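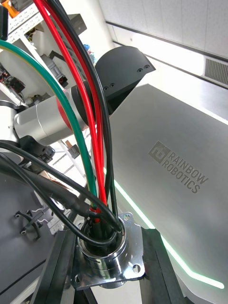 What happens to the people on a line when a robot takes over part of their work?

Mostly their day gets rearranged. Some tasks leave, a few new ones arrive, and the new ones tend to need more talking than the old ones did.

Week 7 notes: Automation on the shop floor

Our case this week is Pendov, a packing plant in Zikstead with about 400 people on the payroll. I love this case! It is small enough to follow person by person, and the plant kept good records of who did what before and after the change.

Before: each packer lifted and stacked boxes for a full shift, with a swap of stations at lunch. Sore shoulders were the most common complaint in the staff survey.

After: robot arms do the stacking. Packers load the feeders, check labels, clear jams and (this is the part I want you to notice) decide when to stop the line. That decision used to belong to the shift lead alone.

Bohumila Kolář had packed for years when the arms came in. She now looks after the cells on the early shift, and her interview is in your reader. Read what she says about cables. She learned to trace a power line and a signal line before she learned any programming, and she thinks everyone should start there. I agree with her completely. Once you can follow a cable from one end to the other, the machine stops being a mystery and you can have a proper conversation with the technician.

Halvard Engebretsen takes a gloomier view in the second reading. He asks who gets picked for training and who is left feeding boxes at the same pay. It's a great question, and Pendov has only half an answer to it.

Terms to know: cell, feeder, stop authority, job rotation, retraining.

For next time: read both texts and write up to 500 words on one task you have done at work, paid or unpaid. Which part would you gladly hand over, and which part would you fight to keep? Bring a printed copy, we'll swap in pairs.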